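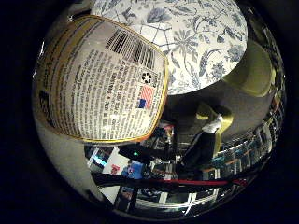

The label on the tub, with the blue and white floral piece overlapping it.

Stulura Cupboard Swap: your questions

We run a swap for the half-used, the never-opened and the bought-in-a-fit-of-optimism. Cleaning products, polishes, tins, lidded things, jars. You bring what you don't want, you go home with what somebody else didn't want, and both cupboards look better for a month. These are the questions that reach us most often, tidied up a little for spelling.

Where are you?
The ground floor of the old Grallitz building, side entrance. The front entrance belongs to the dentist, who has asked us to mention it.

What can I bring?
Anything for the house in its original container, with the label still on. Decorative tins, storage jars and odd crockery are welcome too. The limit is 36 items a visit, which sounds generous until you have met our regulars.

Why are you so fussy about labels?
The back of a label is the dull side, all small print and barcode, and it's the side we want. It's where the ingredients and the warnings tend to live. If the label has gone, so has our interest, however firmly you remember what was in there.

Can I decant things into something nicer?
At home, do as you please. For the swap, no. We understand that a blue tin with daisies on it looks better on a shelf than a tub of small print, and we have the same weakness ourselves. But a pretty tin of mystery powder is not something we can hand to a stranger. Bring the tub as a tub and the tin, empty, as a tin. They go on separate tables.

My product came from abroad. Is that all right?
Usually. Plenty of what turns up was brought home from America or posted by a cousin. We need to be able to read the instructions, so if they're in a language none of us has, clip a translation to it. Check the units as well. A capful is a capful anywhere, but an ounce has caused trouble.

The print is tiny. How am I meant to read it?
There's a magnifying glass on a string by the door, and a desk lamp next to it. If you're doing this at home, turn the container slowly under a window and tilt it away from the light, as glossy labels throw back a glare exactly where the important word is. Photographing it in two or three goes round the curve also works, then you can enlarge it at leisure.

What does the recycling symbol tell me?
Less than you'd hope. It may tell you something about the packaging, and whether our local collection takes it is another matter. Look on the council's list. If you are only bringing an empty, please rinse it first, and please ask yourself why you are bringing us an empty.

Do you take opened containers?
Yes, if more than half is left and the lid closes properly. Tape is not a lid. Neither is a saucer.

How does the points business work?
Each item earns points on the Brosirano card, which is green and gets lost. A full container is worth 4. Tins and lids get the same if they match each other – a lid with no bottom gets our sympathy and nothing else. Points don't expire. The current record balance is 2,980 and the holder refuses to spend any of it.

How much has been swapped so far?
3,318 items by the end of July. At least one jar of brass polish has been through three times, so treat that as you like.

Can I bring floral china and patterned tins all in one box?
Yes, wrapped separately. Put the heavy tubs at the bottom and anything patterned on top, face up. Blue and white goes within minutes, whatever state it's in, so if you're after some for yourself be there when the doors open at 10 a.m.

What happens to things left over?
Usable cleaning products go to the Kütt workshop down the lane, where they have a great deal of floor. Tins stay with us until the next swap. We have a lot of tins.

I took something home and now I don't want it. Can I bring it back?
Of course. You'll get your points again, and a look.

Do I need to book?
Only if you're bringing a car load. Otherwise turn up, wipe the drips off the outside of things, and use the side entrance.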